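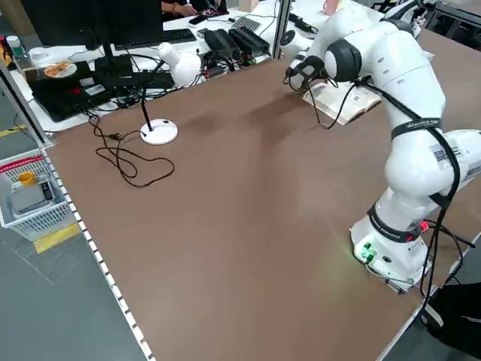

July
By Érica Miranda
Print | E-mail this page

# Rurham Page Corrections: data card

## What it is

A table of 300 typing errors found in scanned paperbacks from the Ploswood reading room, each one paired with what the printed page says. The format is plain tab-separated text. One row is one error.

I took this over from Josué Caldeira, who called it a "gold standard" in the old README. I have removed the phrase. It is a decent list made by two people who disagreed a fair amount.

## Where the text came from

The books are cheap novels and travel writing, mostly with narrow inner margins. Pages were scanned, run through the Cheung text reader at its default settings, and then read against the paper copy by hand. The Cheung notes say the default settings are fine for "most books." I would like to know which books those were. On ours, the words nearest the spine came out badly, and hyphens at line ends were dropped or doubled with no pattern I could find. 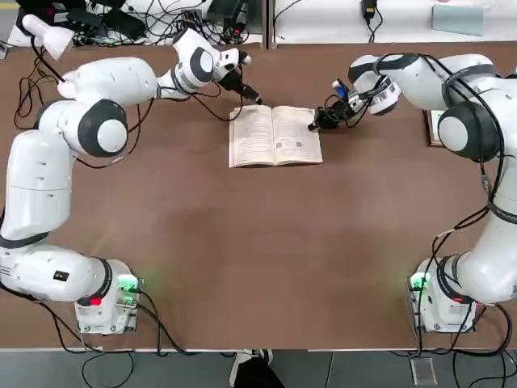

Paperback lying open, small print on both pages.

## Fields

`row_id`: a number. Gaps are deleted rows. Please don't renumber.
`book_code`: our shelf code, no use outside Ploswood.
`page`: the printed page number, blank on unnumbered pages.
`read_as`: what the software produced.
`printed`: what is on the paper.
`kind`: one of 8 labels, listed in `kinds.txt`.
`checked_by`: JC, EM or both.

The `kind` column is the weakest part. "Split word" and "stray space" overlap, and Josué used them as if they were the same thing until about halfway down. I fixed the ones I noticed.

## How it was checked

Josué did the first pass alone. I did a second pass on almost 60 rows, picked by opening the file and scrolling, so don't call it a random sample. We differed mostly on punctuation. Where we couldn't agree, the row stays in and `checked_by` says "both," which I admit reads like the opposite of what it means.

No agreement score is given. One was worked out for an earlier version and it looked very good, largely on account of the rows where there was nothing to argue over.

## What I would not use it for

Comparing two text readers. Every error in the table was found in Cheung output, so another program gets no credit for avoiding mistakes Cheung never made, and no blame for its own.

Claims about old books. There are 4 titles in the table and none is especially old.

Anything with "accuracy" in the title. The table holds errors only. Without the correct words you can't get a rate out of it, though people have written to tell me theirs.

The Anero spelling tool was tried on the `read_as` column. It repaired plenty of words and also changed several place names into vegetables. Its output is in `anero_try/` and should probably stay there.

## Known problems

- Curly and straight quotes are mixed in `printed`.
- Italics are not recorded anywhere.
- One title has two shelf codes. Both are in use.
- `kinds.txt` lists a label, "ghost line," that appears in no row. Josué says it did once.

## Changes

Dropped the word "complete" from the file name. Restored three rows that a spreadsheet had turned into dates. Added this card.

Contact: Érica Miranda, Ploswood reading room | © Rurham Page Corrections | Back to top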